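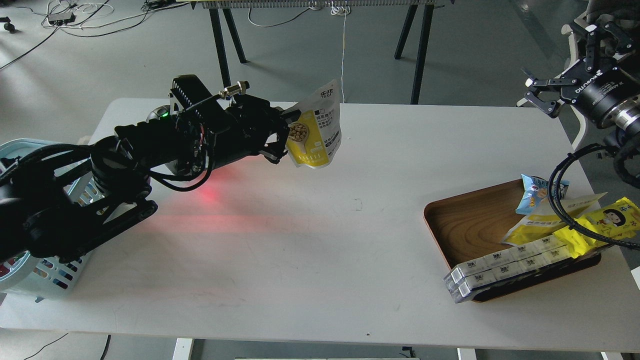

*Fig. 1. Snack pouch, held upright by one corner.*

## Unit 8: Flash flood warning on small rivers

A flash flood is one that peaks within hours of the rain that caused it. Lead time is the interval between a warning being issued and water reaching the first occupied building. On the Jevdale, which drains 212 square miles above the Flurner gauge, lead time depends mainly on soil moisture and on where the storm sits in the basin.

Two terms are often mixed up:

- **Watch** – conditions favor flooding.
- **Warning** – flooding is under way or expected shortly.
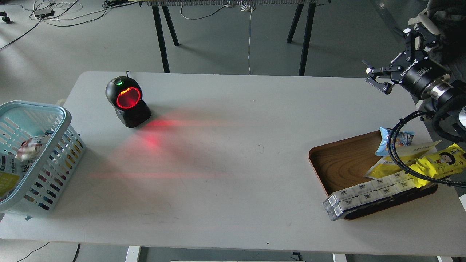
Kendra Penner | Course handout | 05/06/2026

The exercise uses the May flood at Garach, population 3758. Rain gauge readings reached the duty office on time, but the low road was closed only after water had crossed it. Plot the gauge record first, then mark the time of each decision on the same axis.

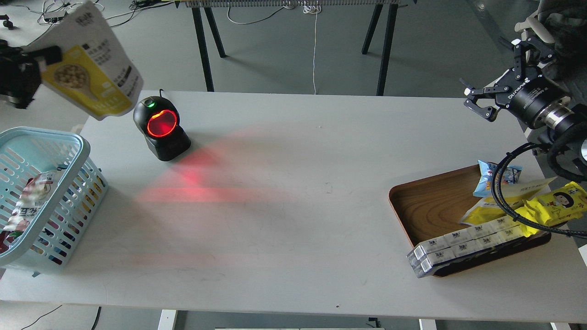 Evacuation planning has to cover supplies as well as routes. A shelter that opens at night may have no kitchen for the first 2 meals, so stock should be ready to eat and recorded on entry. Sealed packets like the white and yellow pouch suit this use, and a barcode scanner on a stand, as on the table, leaves the clerk's hands free. Record the expiration date separately – many product barcodes do not carry it.

Reading: Akanda, course notes, section 2.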